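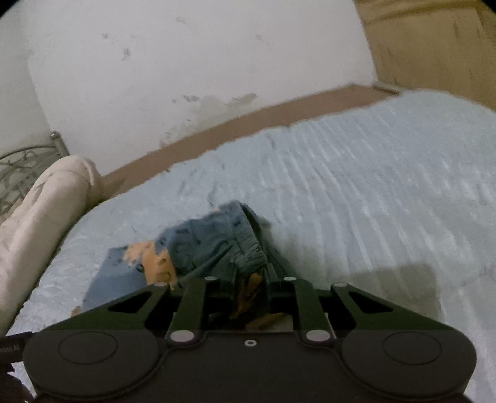

ABOUT LORKEO

Who we are

We love clothes that have already been lived in! Lorkeo is a small clothing exchange in Eltitz, and we spend our days collecting, sorting, mending and folding things that still have plenty of wear left in them. Shorts, pajama bottoms, school sweaters, the T-shirt with the faded print that somebody's brother wore to every birthday party - all of it comes across our tables and goes back out to a new home.

How we got started

Lorkeo began in a spare bedroom on Dumitrescu Street, with the bed as a sorting table. Everything got dumped on the sheet in one big crumpled heap, shaken out, turned the right way around and checked over. We have proper tables now (and much better backs for it), but a plain bedsheet is still our favorite surface for sorting at home. Stains show up, small socks don't roll away, and when you're done you can gather up the corners and carry the whole lot to the closet.

What we do

Families bring us clothes they've finished with and pick out others in return. We take sizes from newborn through adult, and in a busy month 1,000 pieces pass through. Each one gets looked at closely, starting with the waistband. A ribbed, gathered waistband tells you a lot about a garment! If it springs back when you stretch it, the rest is usually worth saving. If it has gone slack, we open the seam, thread in new elastic and close it up again, a job we have become very fast at.

Prints and bright colors get the warmest welcome. Slate blue with a splash of orange? Yes please. We never sort by boys and girls, only by size, so children can dig through and choose what they like.

Our folding afternoons

Six times a year we open the workroom for folding and mending afternoons, with room for 12 people at the tables. You'll learn to fold elastic-waist pants so they stand up in a drawer, patch a knee, and replace a waistband from start to finish. Kids are welcome, and they tend to be wonderful at matching socks.

Come and see us

You'll find us in the Trovia building, second floor, up the stairs past the bike racks. Drop-offs are open every morning until noon. Please bring things washed, with the pockets emptied - we have quite a collection of acorns already.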